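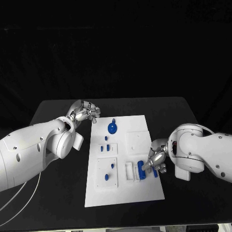 Fig. 5. The white board on the tabletop with the blue and white fixture pieces.

Section 2: Laying Out the Board

Before you put anything together, take a few minutes to get your Lustis board settled. It makes the rest of the evening so much more pleasant!

1. Clear a good stretch of table and wipe it down. A dark tabletop is lovely for this (the white board stands out nicely against it), but any flat surface will do.

2. Lay the board flat, roughly in the middle, with a little table showing on every side.

3. Set the blue and white pieces out on the board and check them against the parts list on page 11.

4. Keep the blue cylinder lying on its side for now, toward the lower right of the board. You'll want it again in Section 3.

Note: If a piece feels snug, ease it in gently and try again, turning it a little as you go.

Caution: Please don't lean on the board or slide it along the table once the pieces are on it. Small parts are not for children under 5.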